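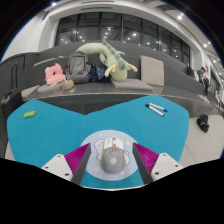
**Ticket 584 — Company-wide message reached the wrong recipients and arrived incomplete**

- **Reported by:** Internal Communications, Brasico
- **Assigned to:** Messaging Support
- **Service:** Rullitz (staff announcements)
- **Priority:** High
- **Status:** Resolved, one follow-up item open

## Summary of the report

Internal Communications scheduled a message from the chief executive's office to all staff at 9:00 a.m. The message set out the reorganization of the phone accessories and home audio divisions and included a link to a page of answers for employees.

By 9:20 a.m. the department had received three kinds of complaint:

1. Employees at the Nkosi site had not received the message at all.
2. Employees at other sites received it with the last four paragraphs missing.
3. A number of former contractors, whose accounts should have been closed, received the full text on personal addresses.

The department asked that the message be stopped, corrected and sent again before the managers' call at 1:00 p.m.

## Log

**9:26 a.m.** Ticket opened. The requester was asked to provide the message as it was saved in Rullitz, the recipient list selected, and one copy of the shortened version as received.

**9:41 a.m.** Materials received. The saved message is complete. The copy supplied by the requester ends after the paragraph on reporting lines. There is no closing line and no link.

**9:48 a.m.** Sending paused. The Rullitz console showed 451 messages still waiting. These were held and not deleted, so that the recipient addresses could be compared with the staff directory.

**10:05 a.m.** Recipient list reviewed. The requester selected "All Staff (Combined)". The current list is "All Staff". The combined list was built before the Nkosi site was added to the directory and has not been updated. It also draws on an old contractor group. This accounts for items 1 and 3 of the report.

**10:17 a.m.** The requester stated that both lists appear in the menu with no note to tell them apart, and that the combined list appears first. Support confirmed this.

**10:30 a.m.** Work began on the missing paragraphs. A test message with the same text was sent to a support mailbox. It arrived complete. A second test, sent through the relay used for large mailings, arrived without the last four paragraphs. The fault is therefore in the relay or in a setting applied to it.

**10:52 a.m.** The relay is run by Funevby under contract. A call was placed to their support desk and a copy of the second test was provided.

**11:15 a.m.** Funevby reported no outage. They asked whether the text had been pasted from a word processor. The requester confirmed that it had. The text was searched for hidden characters, and one was found directly after the paragraph on reporting lines, at the point where the shortened copies end.

**11:34 a.m.** Character removed. The test was repeated through the relay and arrived complete. It was repeated again with the character put back, and the last four paragraphs were lost. The cause of item 2 is confirmed.

**11:40 a.m.** Support advised that the original message could not be recalled from personal addresses. Internal Communications informed the legal department. Any further contact with the former contractors will be handled there — Support has been asked not to write to them.

**11:58 a.m.** The 451 held messages were canceled. The corrected text was loaded and the recipient list changed to "All Staff". A pilot group of 50 employees, including staff at Nkosi, was chosen by the requester.

**12:10 p.m.** Corrected message sent to the pilot group.

**12:19 p.m.** The requester confirmed with the pilot group that the message was complete and that the link opened.

**12:25 p.m.** Corrected message released to all remaining staff in batches of 500. Internal Communications added one sentence at the top stating that this version replaced the one sent earlier in the morning.

**12:44 p.m.** All batches accepted by the relay. No messages waiting.

**12:51 p.m.** Nkosi site reception confirmed receipt. The managers' call was held at the planned time.

## Cause

Two separate faults occurred on the same mailing. An outdated recipient list was available for selection, and a hidden character in the pasted text caused the relay to drop everything that followed it. Neither fault would have been found by the preview in Rullitz, as the preview does not pass through the relay and does not show the members of a list.

## Actions taken

- "All Staff (Combined)" removed from the menu. A copy of its members has been kept for the legal department.
- Contractor group closed to new mailings.
- Instructions for senders changed: text must be pasted with the "plain text" option, and a test must be sent through the relay before any company-wide mailing.

## Open item

Funevby has been asked to reject a message containing the character and return an error, in place of delivering part of it. They have accepted the request but have given no delivery date. Support will ask again in August. Until then, the relay test remains required for every mailing to all staff, including short notices.

**Requester's comment on closing:** The department accepts the resolution. It asks that the remaining lists in the menu be reviewed and that each be given a short note stating who is on it. A separate ticket has been opened for this.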